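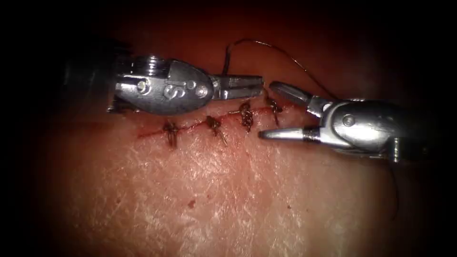

Interrupted stitches on the closed part of the line, both instruments in.

Home Ask Topics Kit and services Sign in

Is the Dratport suturing bench worth renting for a small teaching unit?

Asked in Kit and services
3 answers 12 comments Share

We are a small surgical skills unit and we have been offered a rental on the Dratport suturing bench from June. It is the two-arm version with the fixed camera over the work and a small camera on each wrist. The quote covers the bench, the recording software and one day of setup. Training pads and thread are extra, and so is anything over the agreed hours.

What I need to know is whether the wrist cameras are any use for teaching. The Dratport rep talked about them more than anything else, and they add a fair bit to the monthly price. I have been sent recordings from all the cameras and I can't decide. Our trainees have all done basic suturing by hand, but most have never sat at a console. We would be doing simple interrupted stitches for the first block and nothing fancier.
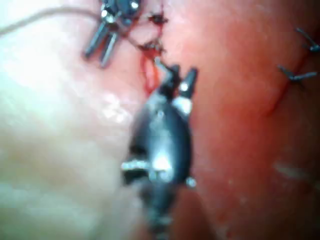
The focus on the wrist cameras is the thing I keep going back to. The spec sheet says it is fixed, and the rep said you get used to it. In the recordings I have, the nearest instrument is a big soft shape up the middle of the picture with the highlights blown out, and the other one in the upper left is somewhat clearer. You can see the knots well enough to tell where they are. I would not want to judge from that view whether a knot was properly squared. Is that normal for this bench, or is there a setting I should be asking for before we sign?

Second thing is hours. Sessions are sold in blocks of 60 minutes and changing the pad counts against the block. Does anyone know how long a changeover takes when you have a group waiting?

Efe Babalola

4 comments on this question Follow

Answer 1
Marked as helpful

We have had the same bench for two terms, at Tondemlow, so this is from use and not from the brochure.

The focus is normal. There is no setting for it. The wrist cameras are set for the jaw tips at one working distance, and if your trainees crowd the work with both arms they will get blur. Ours all did at first. It improves once they learn to back the idle arm off after each throw, and that is a habit you want them to have anyway.

For marking, use the fixed camera. We mark spacing, tail length and whether the edges meet, and all of that comes from the overhead recording. I only open the wrist recordings if something went wrong and I want to see which jaw had the thread. That has been worth having a few times, mostly for arguments about who dropped what. If money is tight, rent with the fixed camera only and add the wrist cameras later. Dratport let us add ours in the middle of the contract and only charged for the remaining months.

On changeovers, the first few were slow. It is quicker now that we keep the next pad ready on a spare tray. Ask for a second tray in the quote. They will say it is not needed.
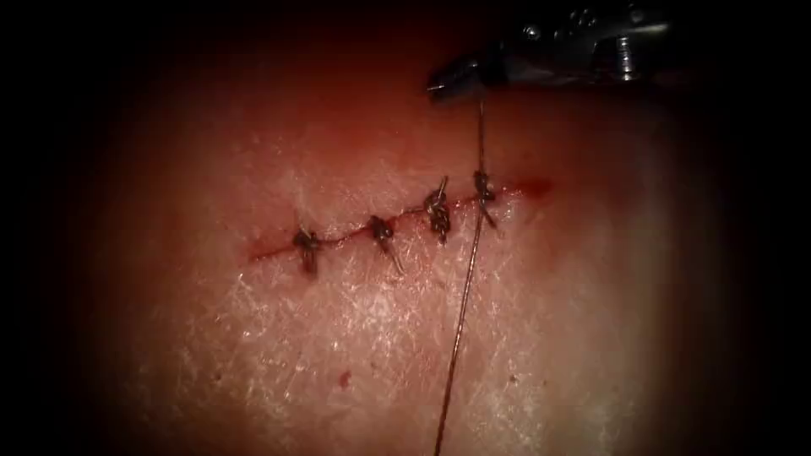
Can you use another make of pad on it, or does it have to be Dratport's own?

Other makes fit if they are the right size for the tray clamp. We buy Bassey pads, which come in boxes of 18, and the clamp holds them without packing. The bench does not check what is in the tray. Dratport will not help with any fault report if you are using somebody else's pad, so keep one or two of theirs on the shelf for when the engineer visits.

Share 5 comments

Answer 2

we looked at it and went with hand instruments and a box trainer for another year. over 30 trainees and one bench doesn't work however you do the timetable. support were nice enough on the phone. check the doors as well, ours were too narrow

Share 1 comment

Answer 3

I agree with most of the first answer but not about leaving the wrist cameras until later. I run the induction for our benches and the wrist view is what I use to teach people about contact.
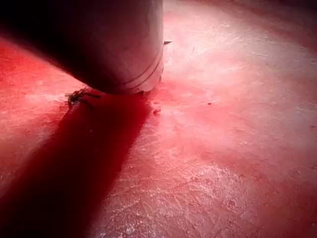

New users have very little sense of how near the surface they are. There is no force feedback on this model and the overhead view flattens the height, so they press down without meaning to. I play them wrist recordings and ask them to watch the shadow. When it starts right at the bottom rim of the metal, with no gap you could point to, they are touching or as good as touching and they should lift. The lighting is very red in that view and the pale patch is washed out, but the shadow is still easy to follow, and even the fine scratches on the surface show. After a session of that most of them handle the arms more gently.

As for price, ask for the education rate in writing. It is not on the website – we were only told about it when we said we were also looking at the Zumwood bench. The Zumwood one has better cameras, I think, but the arms are slower and the console chair is dreadful.

Check as well what happens to your recordings at the end of the rental. Ours were kept for 30 days and then deleted, and I had not copied all of them.

Share 2 comments

Contact us | Community rules | Copyright of answers stays with their authors | Back to top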